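What a Congregation Owes Its Sick Is Discretion
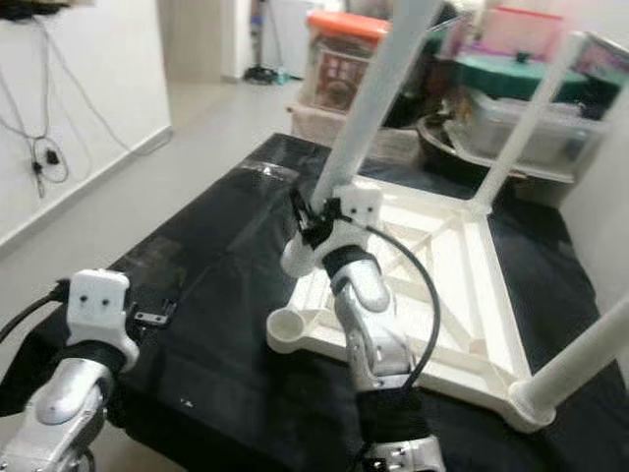 For as long as most of our members can remember, the congregations of the Bellenon Fellowship have read aloud the names of the sick during weekly worship. The custom is old and kindly meant. Over time, however, the names have gathered details: the diagnosis, the ward, the date of the operation, the opinion of a relative on how the patient looked. Practical requests have followed the same path. A household needs a ride, a meal or a plain piece of furniture, and the request is read out along with the medical history of the person who will use it. A white plastic stool like the one upside down on the black cloth, with its legs in the air, can be asked for in one sentence. When the request came before the congregation at Toft in April, it took most of a page, and the page was about a woman's balance, her medication and her bathroom.

The Fellowship's office for pastoral care believes that this practice should end. We do not propose to stop praying for people by name. We propose that a name be read only with the consent of the person who bears it, and that nothing be added to the name unless that person has asked for it to be added.

The usual objection is that people pray better when they know what they are praying for. The objection deserves respect, and it is made most often by members who have been carried through an illness by exactly this kind of attention. Clémence Millet, who served on our visiting rota for 21 years, has argued in these pages that a bare name is a cold thing to hear from the front of a room. She is right that some patients want their story told. They should be free to tell it, in their own words and to the extent they choose. Consent takes nothing from them.

It does protect the others. A man who is being treated for depression may not wish his employer, who sits two rows behind him, to learn of it between the second hymn and the sermon. A couple who have lost a pregnancy may want one friend to know and no one else. Last year the office received six written complaints on this subject. In five of them, the information had been passed on by a family member who assumed that permission was not needed. None of the writers believed that harm was intended. Two of them no longer attend.

There is also the matter of where the words go after they are spoken. Bulletins that once stayed in a coat pocket are now sent by email and kept on websites, and since March many services have been streamed and stored. Our directory system, Weltico, sends each prayer list to some 200 addresses, a good number of which belong to people who have moved away. A sentence about a kidney or a biopsy, once posted, can be found by a landlord or an insurer years later. The old custom grew up among people who could see one another. It was never meant for an archive.

Mehrangiz Ebrahimi, our adviser on hospital visiting, has drafted a short form that any congregation may use. It asks whether the person wishes to be named, for how long, and whether anything further may be said. It can be completed by telephone – an important point while the hospitals remain closed to visitors. Where a patient is too ill to answer, the draft advises that the name be left off the list and that prayer be offered for all who are sick.

Some clergy will find this fussy. They know their people, and they trust themselves to judge what may be said. The office does not doubt their care. But a rule that depends on the judgment of one person changes whenever that person changes, and the member in the hospital bed has no means of knowing which rule is in force this week.

Requests for help should be handled separately, by the visiting rota, and should state the need and a number to call. Those who bring the meal or the chair will learn what they must at the door, from the person concerned.

Comments on the draft form may be sent to the pastoral care office in Toft.

Friday, May 1, 2020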